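Saturday, evening

Today I finally wrote the rules for our recording room. Balogh asked for one page only, so I cut it three times, and it still is a little longer than one page. The old version from Stosico had 131 points and I think no person read it to the end.

My first rule is that the marker cubes must stay clean and must face outward. A thumb over the black squares spoils a take, and we see it only later, at the computer. The second rule is about the hands: first place one finger on the side of the box, wait a moment, and then close.
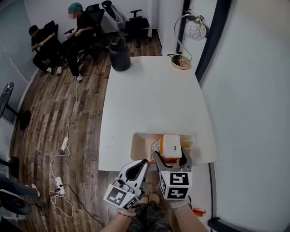

Right finger on the side of the orange box, markers free.

Boglárka Szekeres read my draft at lunch and did not agree with the part about cables. She wants all power strips off the floor. I wrote "where possible", and she crossed out these two words with a red pen. I will sleep on it.

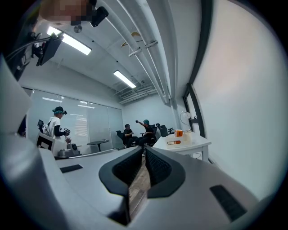
The rule about checking before a take gave me the most work. I wanted one check for everybody, short enough to say aloud. Grondum uses a long form for this, but people sign it without looking. Mine starts at the fingertips: both mesh pads whole, the gap between them free. Then the harness and the head device, and then the person says "ready". People who sit and wait on the office chairs should stay out of the work area, this I have put in bold letters.

We have 2,307 takes in the folder now, and Zarnis will accept only those recorded by a written rule. I must ask on what date this begins. Also I forgot to write who cleans the pads.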